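Thursday, January 9, 2025

Cold again, and the path along the canal was still frozen where the trees shade it, so I drove to the club instead of walking. I got there before the heating had done much. The plan for the day was to go through the seed drawers, decide what to keep for the exchange in February, and start the germination tests on anything older than last season.

The drawers were worse than I remembered. The labels on the bean packets have faded, and two of the tomato packets had nothing on them except a year. I threw those out. The runner beans we grew on the Stedthorpe plot did well and I want plenty of them for the exchange. The squash I am less sure of. It sat next to another variety all summer and I expect it crossed, so I put it aside for eating plants only and wrote that on the envelope.

Lunch was soup from the flask and the end of the rye loaf.
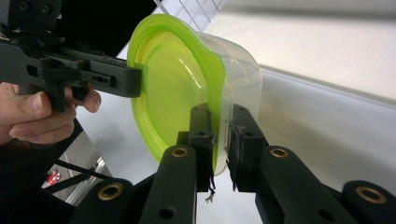 Gruvmont Seed Savers, Storage and Testing Group

In the afternoon I set up the tests. I used the paper towel method again: damp towel, seeds in a row, rolled and bagged, then onto the shelf over the radiator. I did 11 varieties, mostly lettuce, leek and parsnip. I don't hold out much hope for the parsnip. It never keeps more than a year for me, and this lot was in the warm cupboard for part of the summer before I moved it.

The leek seed is the one I care about. We have 19 packets of it left and it came to us from a grower near Zomside who has since given up his field, so I can't ask for more. If it comes up poorly I will sow the lot this spring and let the best plants stand over winter for seed. That ties up a bed for two seasons, but I would sooner lose the bed than the leek.

I also worked out the envelopes. We used 150 last year and ran short on the afternoon. There are 100 in the box now, so I need to order more before the end of the month. The small brown ones are fine. The glassine ones looked nice but the flaps came open in the post.

Drove home in the last of the light. The front left tire looks low again. I spent the evening copying the test list into the notebook and found I had put down the same lettuce twice under different names, so one roll is a repeat. I will leave it and see whether the two agree.

To do tomorrow: check the towels are still damp, order envelopes, bring the spare thermometer from the shed, pump up the tire.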